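Progress report to Herport, second period
Prepared by Jurgita Lapiņa, Sudholm workshop

In August we continued to compare the two finger facings for the hand-held gripper, felt and bare rubber. The felt pads have now finished 200 grasps, and the rubber pads have done 40. The delay with rubber comes from the glue, which Pondier delivered late. 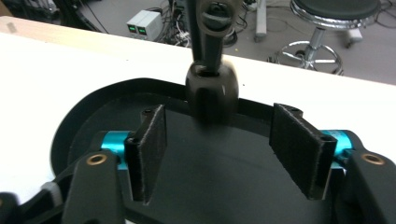 Felt pads open on either side of the test object, before contact.

Tall, narrow objects were the most difficult in the first period. With felt we lost 35 of them - mostly by slow turning between the pads. Léonie Lecomte has changed the closing speed in the controller, and we will repeat this series with both facings. 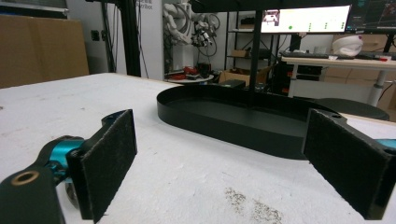
The two fingers over the white tabletop, with the black oval tray.

Wear is also being followed. Linnea Hedlund checks the pads every Thursday and keeps the old ones in marked bags. We ask for 2 more weeks to complete the rubber series. The budget does not change.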